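Dec 23, 2020

Piyumi called at lunch to say the fruitcake needs feeding again. I have now given it more brandy than I've had all year, and it shows less gratitude than Ruwan. The recipe claims 6 weeks of this. I started in July, out of boredom, so it may be legally a liquor.

Christmas dinner is by video, with Ketill muted for grace after last time. Sunil wants charades. I looked up the price of a new kitchen instead, got as far as the countertops, and went back to feeding the cake.
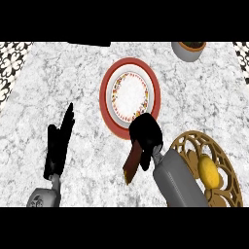
White marble, gray veins. Dream on.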